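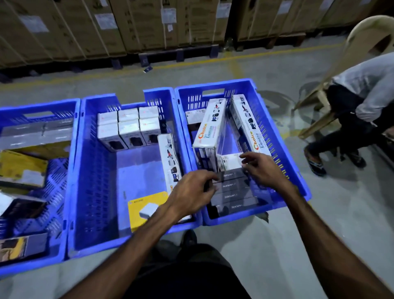

Irja Pelkonen wrote under my last post that a police desk open two mornings a week is hardly a police desk, and that Cilladley should hold out for the full station we had before. Fair point, Irja! I'd love the full station back too. But I went along on the first morning and I came home grinning, so let me have my moment.

The desk is in the old ticket office on Zinbridge Road, next to the baker's. There was a queue before the shutters went up. One lady had come about the mopeds cutting through Trellby Lane at night, a chap wanted to hand in a found wallet, and I'd brought my notes on the shed break-ins (yes, those again). We each got a proper chat with an officer, a crime number where one was needed, and no hold music. Bliss!

What I liked best was that she knew the streets. I said "the alley behind Vainio Court" and she didn't have to ask which one, she just asked whether the light by the garages was still out. It is, by the way.

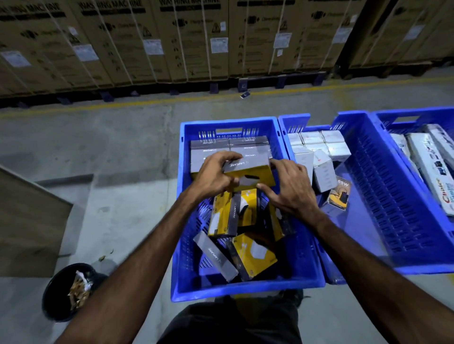

Page last updated: October 26, 2026

Now the petition. We handed it in with 2,000 names on it, and it has crept up to 3,008 online, which is brilliant for a place this size. Some 200 people turned up to the evening meeting as well, and Sajib Seneviratne put out 65 chairs, so it was a friendly sort of squash.

The trial runs until December. If you've got something to report, even a small thing you'd normally shrug off, please take it to the desk and get it written down. Tuesdays and Fridays, half nine till noon. The next meeting is in the library, upstairs this time.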